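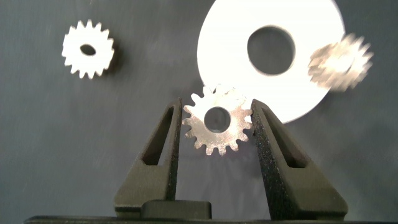

Why can't we just measure the gear across the teeth and call that the size, came up in the question box again, and the same hand had added that the outside diameter is the only number you can really get a caliper on. Fair point. So we start there this time and do the belt stuff later.

Ustov Technical Center
Machine Elements, handout 5 - spur gears
25 November 2020

Bring: calipers, calculator, last handout (keys and shafts, the one from September, we use the bore table again)

Terms

Spur gear - straight teeth, cut parallel to the shaft. Simplest kind. No side push on the bearings, which helic gears do have.
Bore - the hole the shaft goes through. A plain round bore doesn't grip by itself. Set screw, key, press fit, pick one.
Pitch circle - imaginary. Runs partway up the teeth, where two gears "roll" on each other. All the math uses this one.
Outside diameter - over the tips. Real, you can measure it.
Root - bottom of the gap between teeth. Cracks usually start there.
Module - pitch diameter in mm divided by number of teeth. Two gears must have the same module or they won't mesh. Same pressure angle too, please don't forget this on the worksheet.

Getting the size from a loose gear

Count teeth, call it N. Mark the first one with chalk.
Measure over the tips. Even number of teeth, straight across is fine. Odd number, a tip faces a gap and you read small - use the correction on the back of the Plemelard sheet.
Module = outside diameter / (N + 2)
Standard full-depth teeth only. Stub teeth are shorter, formula is off.
Answer comes out 1.97 or so? It's 2. Wear and burrs.

Worked one (from the board)

Driver 18 teeth, driven 32 teeth, module 2.
Pitch diameters: 36 mm and 64 mm.
Center distance: (36 + 64) / 2 = 50 mm
Outside diameter of the driver: 2 x (18 + 2) = 40 mm
Driver turns at 2,000 rpm. Driven gear: 2,000 x 18 / 32 = 1,125 rpm, other direction.
Torque goes up by 32/18, less losses. A few people had the ratio upside down last time. Bigger gear, slower shaft.

An idler in between changes direction only. Its tooth count drops out. Do it on paper once and you'll beleive it.

Looking over a used gear

Clean it first - grease hides everything.
Tips: rounded or pointed means wear. Compare with a new one if there is one in the Flornum cabinet.
Tooth faces: pits near the pitch line = overload or bad oil.
Wear at one end of the teeth only = shafts not parallel.
Bore: try it on the shaft. Should slide without rocking, unless its a press fit.
One chipped tooth = scrap. Do not file and refit.

Backlash

Small gap between meshing teeth, needed for oil and heat. Too tight and it whines, too loose and it knocks on reversing. Check with a feeler gauge or dial indicator, in several spots around the gear. If the number wanders, suspect the bore is off center.

For next time

Coutinho workbook, gear trains, first two problems. Show the ratio before you put numbers in.
Lab groups same as before. Calipers go back in the drawer, closed.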